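Shopping lists, and the ones that got away from us

I promised a few of you I'd write up how the budget is going, so pour yourself a cuppa. The arms themselves were sorted ages ago, bless them. What I'd badly underestimated was everything else! My first spreadsheet had one line called "bits" with $900 next to it, and by the end of April that line had grown to nearly $2000 and I'd stopped showing it to people.

Fingertips are the worst of it. Sandhu sells them in pairs, Caltside will only do a box of 20, and I dithered over that for far longer than the saving was worth. (I went with the box. I do like having spares in the drawer.) Then there were cables, and longer cables once we'd moved the tables, and a steamer, because the task we'd settled on was getting buns from the basket onto a plate and you can't very well do that with a saucepan. 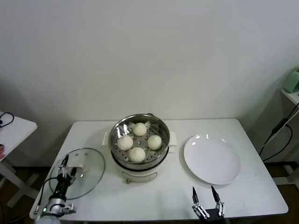 Photo: Zuzanna Urbańczyk / Trindatico

The lid is where the money question gets interesting. It's glass, with a handle you have to get both fingers around, and I've put a second lid on the list along with a couple of spare plates. Zuzanna reckons we should hold out for the softer grippers from Clurero, and she may well be right, but they're quoting 30 weeks and I'd like to get some proper work done before then. So for now it's the pointy black ones, and I've pencilled the soft ones in for next year's round.

Still to price up: a decent trolley, and more buns.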